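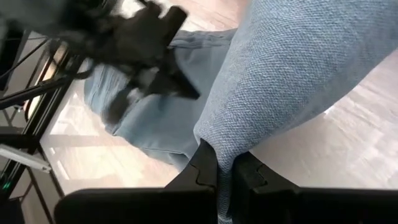
Figure 1. Wrist view during a trial, with the woven item held between the jaws and the second gripper over the denim.

Separating Garments from a Mixed Pile with Two Arms: Grasp Selection from Wrist Views
Project report, Branwen Lougher
Supervisor: Kenneth Baird

1. Summary

The project tested whether a two-arm robot can separate garments more reliably when the choice of grasp point is made from the wrist view alone, without the overhead view used in the earlier Surnosus work. Two selection methods were compared on the same set of garments. The edge-based method gave fewer double picks than the centre-based method, but it was slower and it failed more often on thin items.

2. Background

The task is simple to state. Several garments lie together on the floor and the arms must lift one at a time. Most failures are of two kinds: the gripper closes on nothing, or it closes on two layers which belong to different items. The second kind is called a double pick in this report.

The Surnosus method finds the highest point of the pile from above and closes the gripper there. It works well on thick cloth. On a pile with little height the highest point is poorly defined, and the jaws tend to take whatever lies underneath as well. Tanguy, the selection program written for this project, looks for a folded edge in the wrist view and places the jaws across it.

3. Method

All trials were run in the Ivness room at Parkamside. The arms worked at floor level on a light wooden floor. No attempt was made to control daylight. This was a deliberate choice, as the earlier work had used fixed lamps and a dark mat, and its results could not be assumed to hold elsewhere.

Each trial began with a mixed pile. The first arm approached, chose a grasp point, closed and lifted. The second arm was then allowed to move to the remaining item, or to hold it down if the program judged that the two were still touching. Figure 1 shows the kind of view on which the program had to work: a large part of the right side is taken up by the held fabric, and the other gripper is blurred by its own movement.

A total of 3092 wrist views were labelled by hand for training. For each view the label gave the visible folded edges and the item to which each edge belonged. Views in which no edge could be made out were kept and marked as such. Leaving them out in the first version of the training set had made the program report edges where there were none -- most often along plank lines in the floor.

A trial was counted as a success if one item only was lifted and stayed in the jaws until the arm stopped at the release point. Everything else was counted as a failure and sorted by cause.

4. Results

The edge-based method produced fewer double picks on every garment type tested. The gain was largest for thick woven cloth, where a fold stands up clearly from the layer below. Denim gave a smaller gain. Stitching lines were sometimes taken for edges, and the jaws then closed along a seam in the flat part of the item and slid off.

Thin cotton was the weak case. Folds lay almost flat and the program often returned no grasp point at all, which was scored as a failure after 3 attempts.

Similar colours had less effect than expected. Pairs of blue items were included for this reason, and the program separated them nearly as well as pairs with strong contrast. Surface texture seems to be doing most of the work, although this was not tested separately.

Strong sunlight on the floor lowered the number of edges found on the bright side of the view. Shadow lines were a lesser problem. Motion blur from the second arm caused errors only when that arm covered the item being chosen.

5. Limits and further work

The same garments were used in training and in testing, in different piles. The results therefore say little about items the program has not met. The two methods were also run on different days, so the daylight was not matched between them.

The next step is to make the second arm wait until the first has chosen its grasp point. This costs time in each cycle -- the delay has not yet been measured. A new set of garments will be needed for a fair test, and the labelling of these is planned for December.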